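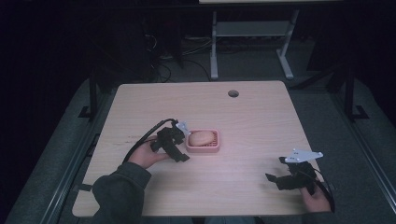

Search this site Enter keywords Go

Progress Report to the Plenunent Fund: Brovbridge Home Repair Grants
Reporting period ending February

The program made 2 awards during this period, both to homeowners in Billdale. Each award was set at the program limit of $3,000 and covered roof and gutter work. Contractors were selected from the approved list, and final inspections are scheduled for March.

Printed notices were mailed to 300 households in the Shin district. Responses are being entered as they arrive, and applicants with missing income records have been contacted by letter. The office now remains open until 6:30 p.m. on Wednesday to receive documents in person.

Spending on administration is within the approved budget. Spending on repairs is behind schedule owing to a delay in permits at the Billdale office. We request approval to carry the unspent repair funds into the next period. A revised payment schedule is attached for review.

Last updated: February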